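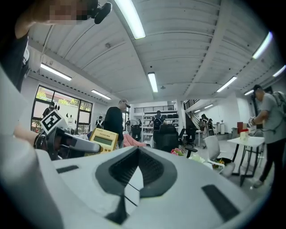
Report on a Visit to the Kalholm Paper Mill

Background

In May a delegation from the Plinlow Institute for Book and Paper Conservation visited the paper mill at Kalholm at the invitation of its owners, the Riis company. The purpose of the visit was to review the mill's range of repair papers and to discuss the supply of long-fiber sheets to member workshops. The delegation was led by Bergþóra Briem, head of the Institute's paper section.

Arrival and introduction

The group was received at the gatehouse on Wednesday morning and given a short account of the site. The mill stands on a narrow river that once drove its beaters and now supplies only process water. Paper for account books was the main product for several generations. The ledger trade declined, and the mill turned to artists' sheets, archival board and, most recently, repair tissue. The old counting room has been kept as a meeting room, with sample books on open shelves that visitors may consult.

The beater floor

Cotton linters and flax are prepared separately and blended only in the final chest. Members asked whether hemp would be offered again. The mill replied that trial batches had been made, but that the raw fiber varied too much between deliveries to give a steady color. The water is filtered and buffered before use, and test sheets from each batch are kept in a dated folder. Ms. Briem asked that these records be made available to buyers on request, and the production manager agreed to this.

The vat room

Handmade sheets are still formed here for special orders. The vatman and coucher work as a pair, and a run of 2,000 sheets is considered a large order. The delegation watched the forming of a laid sheet on a double mold and was able to compare pressed and unpressed sheets from the same post. The drying loft above, with its shuttered walls, remains in use in the warmer months – in winter the sheets are dried on felts downstairs. Members noted that loft-dried sheets had a livelier surface, though they were also more likely to cockle at the edges.

Repair tissue

The afternoon was given over to the tissue marketed under the name Jamby, which comes in two weights. Samples were pasted out with wheat starch and applied to damaged leaves brought from the Institute's study collection. The lighter weight was judged suitable for tears in printed text. The heavier one was thought better suited to guards and spine folds, where some members had found other papers too stiff. Several noted that the tissue tears cleanly along the grain but leaves a ragged edge across it, and the mill undertook to look into this. The tint was also discussed. The present shade is a warm cream, and members who work mainly with nineteenth-century material asked for a grayer one.

Matters agreed

The mill will send sample packs of both weights to member workshops, together with the batch records. A grayer tint will be tried in the autumn. The Institute will collect written comments from members and forward them to Kalholm in a single document. Workshops wishing to receive a sample pack should write to the paper section, stating which weight they use most often.

The Institute thanks the Riis company and the staff of the mill for their hospitality, and for the loan of two molds for the summer course.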